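Budget for a second two arm station – grippers or whole cell??

memar_fan
23 July 2018
Need a sanity check before I send this upstairs. We do garment handling, two arms, parallel grippers on both. Want a second station. Quote from Derketti came in at 3303 per gripper, and I need 4 (2 on the arms, 2 on the shelf). Arms are a seperate line, already approved.

My problem is the spares. Boss says why buy grippers to sit in a drawer. I say cloth work eats finger pads. Thin stuff is the worst, you need a real pinch on a fold or it slides.
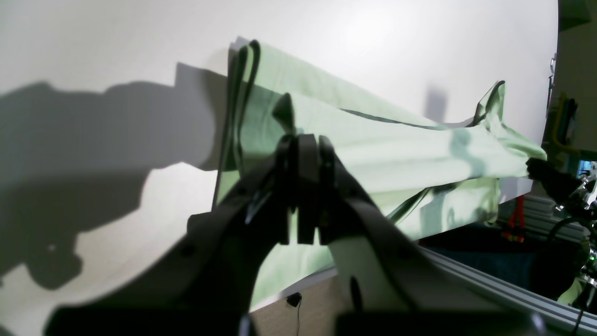

and pulling between two grippers is most of our cycle, so both sides need the same finger. Can't mix a cheap one in. Or can I? Anyone done it?

sowerby_st
Mixed for a year. Cheap one on the holding side, good one on the side that moves. Fine for towels. Not fine for thin shirts.

Also is 3303 with fingers or bare? Ask. Ours came bare.

memar_fan
Bare I think. Checking. Ugh.

idler45
Disagree on spares. Buy 2 grippers, not 4, and put the money in pads and fingers. Whole grippers dont die that often. What's your lead time on the full unit?

memar_fan
45 days. Thats why I wanted them on the shelf. If one goes down in May like last time the whole station just sits.

idler45
OK 45 days changes it a bit. Still – one spare, not two. Two failing together is bad luck, you cant budget for bad luck.

sowerby_st
You can if the boss is the one who yells lol

Ida Kröger
Please budget the cables, rails and mounting plates as their own line. Everybody forgets it and then it gets eaten out of the gripper money. Same for the table. We went with a smooth white top and I would buy it again, cloth slides on it nicely, but it was not in the original plan and I had to go back and ask twice.

There is a table of pad life by fabric type in the Elitz handbook, the printed one. I copied the part on folds for our own request, it starts like this 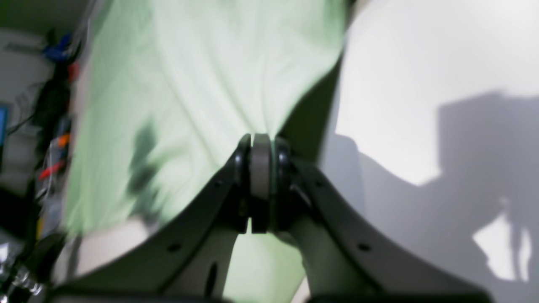 p. 45

"For light knits and thin wovens, plan pad replacement by hours under grip and keep a matched pair per arm. Do not replace one finger pad alone."

So matched pairs. Put that in your spares line and the drawer argument mostly goes away, a pair of pads is small money next to a gripper.

memar_fan
Thats useful, thanks. Didnt know about matched pairs, we have been swapping one at a time. Oops

idler45
Same here, never had trouble with it. I think handbooks like to sell pads.

Ida Kröger
Maybe. What fabric though? On heavy stuff I would not see it either.

idler45
Denim mostly. ok fair

memar_fan
New plan – 3 grippers, pads in pairs, cables and table on own line. Derketti just wrote back, price is bare. Fingers are extra, waiting on the number.

sowerby_st
Told ya. Get it in writing before you send anything up.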